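# The Robot Is the Small Line

When Adjoa Ayaaba received her first offer for a picking arm, it had one page and one price. Her company, Gbeho, packs mixed grocery baskets in a building outside Medwood, and she had asked for money for one arm and one gripper. "I was proud of this page," she told me. "Then Huw asked me who will pay for the rest."

Huw Samuel plans equipment purchases for Gbeho. His sheet for the same project has 14 lines, and the arm is only one of them. There is the table, the lighting, spare fingertips, training hours, and a line for simulation, which he moved to the top. 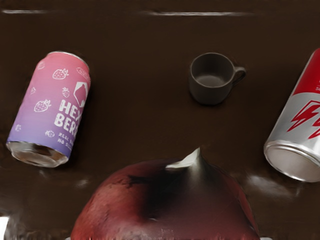 He wants this money spent before any order is signed. A wrong gripper costs little when it exists only on a screen — the same mistake on the floor costs a month. Gbeho reserved 200 hours of simulation from a small supplier, Jillari, and paid for 50 more when shiny surfaces were added to the list of difficult cases. 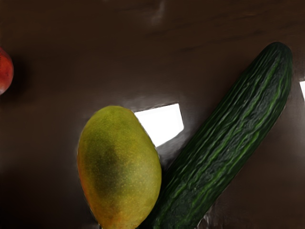

*Cucumber and mango on a dark tabletop, in simulation.*

Produce was the subject of the longest discussion. Ekua Kpodo, who runs the packing shift, refused to approve a plan made only for cans. Her list of products has 405 entries, and many of them change their shape with the season. She asked for a second set of fingertips in the budget and she got it.

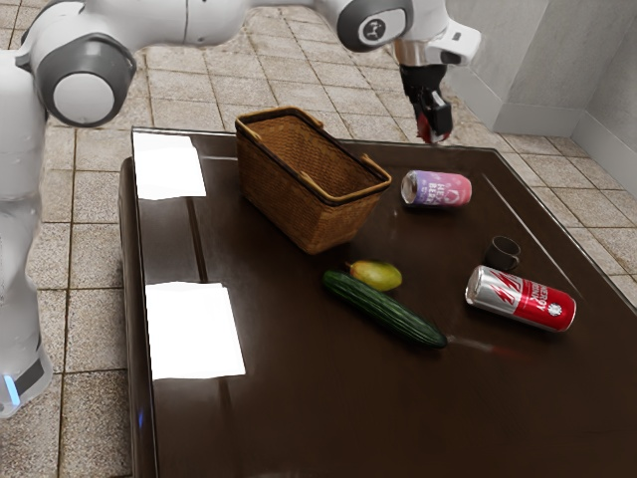
*The simulated cell, with arm, basket and mixed goods.*

Samuel's advice to smaller buyers is simple: ask for the price of the second year. Service visits and software fees are often on a different paper, and this paper comes late. Gbeho will make its decision at the end of September. The line for floor work is still empty.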